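Flarano kitchen demonstrations, data card

Version of 27/06/2026. Maintained by Azlan Pillai. Questions about the content go to the issue page of the repository.

Flarano is a set of household tasks shown to a two-armed robot by remote control. The operator moves the arms and the hands, and the robot records what its own cameras see together with the position of each joint. The set is meant for people who train policies from demonstrations and who want recordings from a room with cables, chairs and people walking in it. 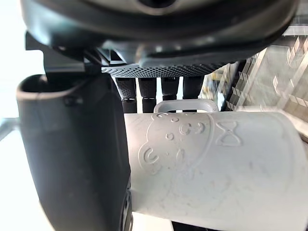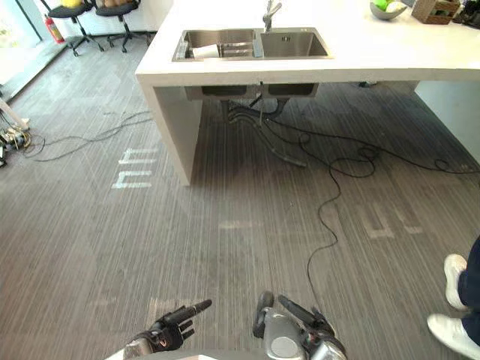
Wrist camera with a white plastic object in view; head camera facing the sink.

Mazandarani wrote on the issue page that the wrist view should be the main input for grasping and the head view only a help, and that in the first release the two streams were not well aligned in time. I agree with the second point and it is corrected now. For the first point I have no strong opinion. We trained with both views and did not compare them with enough care to recommend one.

Contents

The set has 12 tasks. Each task has 25 demonstrations, and each demonstration is stored in its own folder. In the folder there are three files: the video streams, the joint positions and a short text file with the instruction which was given to the operator. The instruction is written in plain English, for example "pick up the object by its handle and put it in the left basin".

How the demonstrations were made

Three operators did all the work. Each of them practised every task before the recording started, and the practice was not kept. The operator starts the recording with a pedal, does the task, and stops it with the same pedal. If the object falls, the operator may try again inside the same demonstration. We left such cases in the set and marked them with the word "retry" in the text file — please do not remove them without reading the section on known problems.

The speed is not uniform. One operator is clearly slower than the others, in particular when two hands are needed. We did not change the speed of any recording afterwards.

Known problems

Bright daylight can make part of a view almost white. The exposure is set automatically and we could not fix it to one value with the present driver.

In close grasps the fingers and the housing of the hand cover a good part of the wrist view. A policy which uses only this view may lose the object at the moment of contact.

People can appear in the head view. Legs and shoes were left as they are. Faces are blurred before release.

The "retry" demonstrations are longer than the others. If you cut all demonstrations to the same length, you will often keep the failed try and lose the good one.

Related sets

Lunulcombe uses the same file layout, so the same loader can read it. Dollholm is older and has no wrist views. Joint names are different in Dollholm, and a table for converting them is in the docs folder.

Changes

Time stamps of the wrist and head streams now come from one clock. The release from November should not be used for training any more. The instruction files were checked again for spelling, and empty folders were deleted.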